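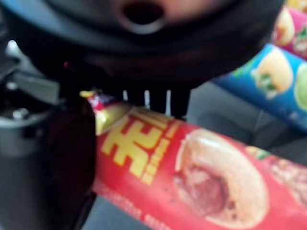
Verkness 매장 진열 보조 키트

제조: Jõgi / 국내 공급 및 설치: Bostico
분류: 로봇 팔 장착용 집기·정리 키트 (소형 매장, 사무실 간식 코너, 가정용 팬트리)
작성: Abdelkrim Mansour, 제품 기술팀
최종 수정: 2018년 7월 2일

기계가 과자 통을 세울 수 있을까

선반에 과자 통을 똑바로 놓는 일은 사람에게는 일 축에도 못 듭니다. 전화를 받으면서도 하고, 졸면서도 하죠. 그런데 같은 일을 로봇 팔에 시켜 보면 하루가 금방 갑니다. 통은 구르고, 포장은 반짝이고, 뚜껑 쪽과 바닥 쪽은 손에 닿는 느낌이 다르고, 옆에 누워 있는 다른 통은 건드리면 같이 움직입니다. 저희가 Verkness를 만들면서 제일 많이 들여다본 것도 바로 이런 장면이었어요. 비스듬히 누운 빨간 원통형 포장의 한쪽 끝에 손가락이 닿고, 바로 옆에 파란 포장이 또 누워 있는 상황 말입니다. 잡을 것은 하나인데 신경 쓸 것은 한가득입니다.

Verkness는 이 작업만 파고든 키트입니다. 청소도 안 하고 요리도 안 합니다. 흩어진 원통형 상품과 작은 병을 찾아서 집고, 세우고, 정해진 자리에 옮기는 일을 합니다. 범위를 좁힌 덕분에 꽤 재미있는 데까지 왔고(저희 팀 안에서는 박수가 나온 날도 있었습니다!), 아직 안 되는 것도 분명해졌습니다. 이 페이지에는 둘 다 적어 두겠습니다.

구성품

손목 브래킷과 평행 그리퍼 본체
교체용 손가락 한 쌍 (고무 패드 부착)
손목 카메라와 케이블
Endetent 제어 소프트웨어 사용권 (키트 한 대당 하나)
바닥 고정용 위치 표식 시트
설치 안내서와 점검표

로봇 팔 본체, 이동 베이스, 작업대, 진열대는 들어 있지 않습니다. 이미 쓰고 계신 팔이 있다면 플랜지 도면을 먼저 보내 주세요. 다손가락 핸드를 쓰는 분들도 Endetent만 따로 연결할 수 있는데, 이 경우 손가락별 힘 제한값은 직접 넣으셔야 합니다.

주요 사양

최대 벌림 폭: 142mm
한 번에 드는 무게: 300g까지
동시에 지정할 수 있는 진열 칸: 5칸
운영 인원: 초기 설정 때 2명, 이후에는 한 명
조명: 일반 사무실 조명 그대로 사용
네트워크: 유선 연결, 외부 인터넷 없이도 동작
설치면: 카펫 타일, 장판, 콘크리트 모두 가능하며 표식 시트 부착 필요

벌림 폭이 넉넉해 보이지만 실제로 다 쓰는 일은 드뭅니다. 넓게 벌릴수록 손가락이 옆 상품을 밀기 쉬워서, Endetent는 대상 지름을 먼저 추정하고 그보다 조금만 더 벌린 채로 들어갑니다. 이 동작이 처음 보면 참 조심스럽고 느린데, 저는 볼 때마다 기특합니다.

작동 순서

먼저 작업 영역 전체를 보는 카메라가 어떤 통이 어디에 있는지 후보를 뽑습니다. 팔이 가까이 가면 그때부터는 손목 카메라 화면이 기준이 됩니다. 손목에서 보면 그리퍼 몸체가 시야를 꽤 가리고 가까운 것은 흐릿해집니다. 저희도 초기에는 이것 때문에 골치를 앓았고, 지금은 아예 흐린 화면을 그대로 학습에 넣습니다. 포장 글자를 읽으려 들지 않고 색 덩어리와 윤곽, 끝단의 방향을 보는 방식입니다.

그다음이 접촉입니다. 손가락 하나가 먼저 닿는 경우가 많고, 그 순간 통이 구르는지 안 구르는지를 모터 전류로 판단합니다. 구르면 멈추고 물러났다가 각도를 바꿉니다. 양쪽 손가락이 모두 닿으면 천천히 힘을 올리고, 들고, 손목을 돌려 세웁니다. 내려놓을 때는 바닥면이 닿는 느낌이 날 때까지 내려간 다음 손가락을 엽니다. 글로 쓰니 짧은데, 마지막 단계에 들어간 시간이 나머지를 다 합친 것보다 깁니다.

누운 통과 선 통

작업 난이도는 물건보다 자세가 좌우합니다. 똑바로 선 통은 옆에서 감싸면 되니 쉬운 편이에요. 누운 통은 위에서 내려와야 하고, 진열대 칸 사이 높이가 낮으면 손목이 들어갈 자리부터 모자랍니다. 앞으로 기울어진 선반은 한술 더 뜹니다. 앞쪽 턱에 걸려 있던 통을 하나 빼면 옆의 통이 자세를 바꾸기도 하거든요.

그래서 데모를 요청하시는 분들께는 누운 통부터 보시라고 권합니다. 선 통만 집는 영상은 어느 회사 것이든 멋있습니다. 저희 것도 멋있고요! 하지만 도입을 정할 때 봐야 할 것은 누운 통, 기울어진 통, 서로 기댄 통입니다. 가능하면 매장에서 실제로 파는 상품을 가져와서 직접 흩어 놓아 보세요. 손님이 헤집어 놓은 모양을 제일 잘 흉내 내는 사람은 매장 직원분들입니다.

현장 메모: Mỹ Lục의 설치 노트에서

설치를 맡은 Mỹ Lục이 5월에 정리한 노트 가운데 구매를 고민하는 분께 쓸모 있을 부분을 옮깁니다.

"작업대는 금속 상판도 괜찮다. 다만 반사가 심한 모서리 쪽에서는 작은 병의 윤곽이 상판에 비친 모습과 붙어 보인다. 병 바닥 위치를 실제보다 아래로 잡는 일이 있어서, 무광 매트를 한 장 깔았더니 바로 나아졌다."

"껌 통처럼 낮고 통통한 병은 키 큰 과자 통과 따로 등록할 것. 같은 원통이라고 한 묶음으로 넣으면 손가락이 너무 높은 데서 닫힌다."

"의자는 치우자. 바퀴 달린 의자가 팔이 움직이는 범위 안으로 슬금슬금 들어온다. 바닥의 가방과 케이블도 마찬가지."

"점장님은 속도를 물었고 직원분들은 소리를 물었다. 소리는 조용하다고 다들 만족."

네 번째 메모는 저희가 따로 광고에 쓰지도 않던 점인데, 요즘은 문의하시는 분들마다 소리를 물어보십니다. 사람이 옆에서 일하는 공간이면 속도 못지않게 중요하더라고요. 새벽에 돌릴 생각이신 분도 있었고, 독서실 옆 매점도 있었습니다.

지금 되는 일

단단한 원통형 통 집기와 세우기. 종이통이든 플라스틱 통이든 표면이 눌리지 않으면 잘 됩니다. 색이 서로 다른 같은 규격의 통을 칸별로 나누는 일도 안정적입니다. 분홍, 주황, 초록처럼 색이 뚜렷하면 등록 사진도 적게 듭니다.

작은 병 옮기기. 뚜껑이 닫혀 있고 무게가 한도 안이면 됩니다.

빈 칸 찾기. 어느 칸이 비었는지 화면으로 알려 줍니다. 로봇이 채우지 않고 사람에게 알림만 보내도록 설정할 수도 있는데, 의외로 이 기능만 켜 두고 쓰는 매장도 있습니다. 그래도 저희는 좋습니다.

밤사이 정돈. 사람이 없는 시간에 천천히 돌리는 용도로 가장 잘 맞습니다. 급할 것이 없으니 한 통을 여러 번 다시 잡아도 괜찮습니다.

아직 안 되는 일

봉지 과자. 잡으면 모양이 변하고, 변한 모양으로는 서지 않습니다. 등록은 되지만 추천하지 않습니다.

끝이 주름 잡힌 긴 포장. 몸통은 잡는데 끝단이 손가락 안쪽에 걸리면 각도를 잘못 읽습니다. 다음 버전에서 가장 기대하는 항목이고, 시험용 손가락 모양도 새로 깎고 있습니다.

투명한 병. 색도 윤곽도 배경에 녹아 버립니다. 라벨이 크면 낫고, 라벨이 없으면 사람이 하는 편이 빠릅니다.

깊은 선반의 안쪽. 손목이 못 들어가면 방법이 없습니다. 아래 칸이 앞으로 더 나온 형태의 진열대라면 아래 칸부터 써 보세요.

손님이 있는 시간의 작업. 기술 문제라기보다 안전 문제입니다. 팔이 움직이는 동안 사람이 범위 안에 들어오면 무조건 멈추게 되어 있고, 붐비는 시간에는 내내 멈춰 있게 됩니다.

집에서도 쓸 수 있나요, 라는 문의가 많아서

팬트리나 다용도실 정리에 쓰고 싶다는 분들이 꾸준히 계십니다. 솔직한 답을 드리면, 할 수는 있는데 집이 매장처럼 생겨야 합니다. 칸이 정해져 있고, 물건 종류가 자주 바뀌지 않고, 바닥에 표식 시트를 붙여도 되는 집이요. 설거지한 컵을 찬장에 넣는다든가 아이 장난감을 모으는 일은 Verkness의 범위를 넘습니다. 물건마다 잡는 방법이 달라지는 순간 등록에 드는 품이 정리에 드는 품을 넘어서거든요.

그래도 집안일 로봇을 기다리는 분이라면 이런 좁은 작업을 눈여겨보시면 좋겠습니다. 통을 세우는 법을 익힌 소프트웨어는 양념병도 제법 잡습니다. 사무실 탕비실에서 시험 삼아 후추통을 등록해 봤는데 첫날부터 세우는 바람에 다들 의자에서 일어났어요(후추는 조금 쏟았습니다).

시험 배치 예시

처음 설치하는 분께 권하는 연습용 배치는 소박합니다. 스테인리스 작업대에 빨간 Lay's 통 하나와 초록색 작은 병 하나를 세우고, 옆 진열대의 기울어진 칸에는 색이 다른 통들을 눕혀 둡니다. 키 큰 것과 작은 것, 선 것과 누운 것이 한자리에 있어서 등록 상태를 확인하기에 딱 좋습니다. 작업대와 진열대 사이는 팔꿈치가 지나갈 만큼 띄우되, 베이스가 움직이지 않고도 양쪽에 손이 닿는 거리를 지켜 주세요.

첫 연습은 작업대 위의 통부터 시작합니다. 다음이 작은 병이고, 진열대의 누운 통은 마지막입니다. 순서를 바꾸면 실패 원인이 등록 때문인지 자세 때문인지 가려내기 어렵습니다. 연습 중에는 정지 버튼을 든 사람이 반드시 팔 범위 밖에 서 있어야 합니다.

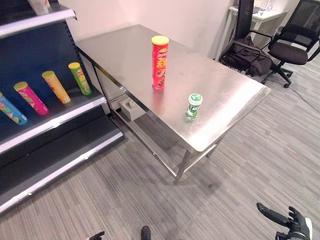 새 상품을 등록하려면 무엇을 준비해야 하나요?

상품 실물 하나와 빈 작업대만 있으면 됩니다. Endetent 등록 화면을 켠 뒤 상품을 세운 상태와 눕힌 상태로 각각 돌려 가며 촬영하고, 무게를 입력하고, 뚜껑이 있는 쪽을 표시해 주세요. 포장 디자인이 바뀐 상품은 기존 항목에 사진만 추가하면 되고, 크기가 바뀌었다면 새 항목으로 만드셔야 합니다.

관리와 소모품

손가락 고무 패드는 표면이 반들반들해지면 교체합니다. 과자 가루와 기름기가 묻으면 마찰이 떨어지니 마른 천으로 닦고, 알코올은 쓰지 마세요. 패드가 굳습니다. 손목 카메라 렌즈는 작업을 시작하기 전에 한 번씩 확인해 주세요. 지문 하나로도 인식이 눈에 띄게 나빠집니다.

브래킷 나사는 설치 후 첫 주에 한 번 다시 조이고, 그 뒤로는 점검표 주기를 따르면 됩니다. 케이블이 바닥을 지나가는 구간에는 덮개를 씌우세요. 덮개는 키트에 없지만 사무용품점에서 파는 것으로 충분합니다.

소프트웨어 갱신은 USB로도 받을 수 있습니다. 갱신 전에 등록 목록을 내보내 두시면 이전 버전으로 돌아갈 때 편합니다.

대여와 구매

Bostico에서 대여와 구매를 모두 받습니다. 망설여지면 대여부터 하세요. 설치 담당자가 매장을 둘러보고 진열대 높이와 통로 폭을 잰 뒤, 안 맞는 곳이면 안 맞는다고 말씀드립니다. 실제로 음료 위주 매장 몇 곳은 무게 한도 때문에 돌려보내 드렸습니다.

문의하실 때 적어 주시면 좋은 것: 사용 중인 로봇 팔의 종류, 진열대 칸 사이 높이, 주로 다루는 상품의 사진, 작업을 돌리고 싶은 시간대. 사진은 정돈된 모습 말고 어질러진 모습으로 부탁드립니다. 저희는 어질러진 사진을 훨씬 반가워합니다!

다음 버전에 들어갈 긴 포장용 손가락은 기존 본체에 그대로 끼울 수 있게 만들고 있으며, 먼저 써 보실 매장은 Bostico 담당자에게 말씀해 주세요.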